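Tuesday, 14:20 - flower arranging, Stono bench

Reset the layout after lunch. Stem set is the Ikdale batch, 12 pieces, all artificial. Two had bent wires and went back in the box. Gumaro wants the vase kept at the far side for this block, so the marks from last week no longer apply.

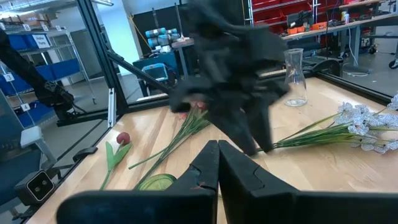
Stem length is still the main problem. Anything over the 20 cm mark tips the vase if it goes in first. The white crocheted spray is on the right, stretching out from the center, the tulip on the left - keep that spacing, the leaves catch on the lace otherwise. Glass carafe has a narrow neck, so thick stems go in one at a time.

To do: ask Rutilio for the heavier Kesum vase. Trim 4 stems and relabel.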